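Chapter 11
Veined Stone in the Built Interior

Orathai Nuchit
April

The trade in decorative stone has always depended on a loose use of words. A merchant will describe as marble almost any stone that takes a polish, and a customer who asks for marble will often be content with what is supplied. The geologist uses the term more strictly, to mean a limestone or dolomite that has been recrystallised by heat and pressure. Both uses appear in this chapter. Where the stricter sense is intended, the text says so.

Chapter 10 dealt with the extraction of block and slab and with the losses that occur between the quarry face and the saw. The present chapter is concerned with the finished surface: how its pattern arises, how it is selected and laid, and how it behaves in rooms that are lived and worked in. Students who have not read the section on bedding and cleavage should do so before going further.

11.1 The origin of veins

A vein is a record of movement. When a body of rock is strained beyond what it can bear, it cracks, and water carrying dissolved minerals passes through the cracks and leaves part of its load behind. In a dark stone the filling is commonly calcite, and it appears white or pale grey against the ground. Several generations of cracking may be present in one slab, and an older vein will often be found displaced where a younger one crosses it.

The direction of the veins on a finished surface depends on two things, the attitude of the veins in the ground and the angle at which the block was sawn. The quarry at Prirnska, whose upper beds were worked for paving long before the lower beds were opened, supplies a useful case. Blocks cut along the bed give a clouded surface with few clear lines. Blocks cut across it give long, narrow veins, and these the masons at Prirnska call "rain". The second cut commands the higher price, though it yields the weaker slab.

A diagonal run of veining is generally preferred for square tops. Veins parallel to an edge draw attention to any error in the cutting of that edge, and a line that wanders by a small amount over the width of a table is easily noticed.
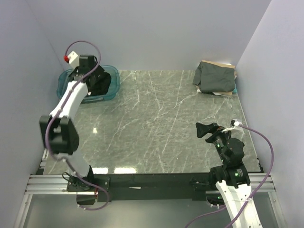 Fig. 11.2 Square top in dark grey-green, with fine white and pale grey veins running mainly on the diagonal.

The width of the veins matters as much as their direction. Thin veins, if fully healed, have little effect on strength. Broad veins may contain open cavities, which the finisher fills with resin or with a cement coloured to match. The Steldale specification of slab grades, which is followed in the exercises at the end of this chapter, recognises 15 classes of filling and requires that the class be stated on the invoice. It is regrettable that this is so seldom done.

11.2 Colour and its stability

Green in a stone may be due to chlorite, to serpentine or to other minerals, and these do not weather alike. Stones of the Wihongi group hold their colour well indoors but fade to a dull buff within a few winters when used on an exposed front. Grey stones owe their tone chiefly to fine carbon and are more dependable.

The Distari survey of public interiors examined 831 worktops, counters and sills. Its authors found that loss of polish was reported far more often than change of colour, and that the usual agents were lemon juice, vinegar and unsuitable cleaning products. Acid attacks calcite directly. A ring left by a glass is therefore a shallow etching of the surface, and no amount of washing will remove it; the area must be honed and polished again.

11.3 Selection

Slabs should be viewed upright, in daylight, and both dry and wetted. The selector should mark the intended face and the top edge in wax crayon before leaving the yard.

Comments (2)

m_harrow: Is the Steldale grading the same one used in the second edition? My copy numbers the filling classes differently.

Petra L.: Clear chapter. I would have liked more on serpentine, as our supplier sells it as marble and it did not etch when I tried vinegar on an offcut.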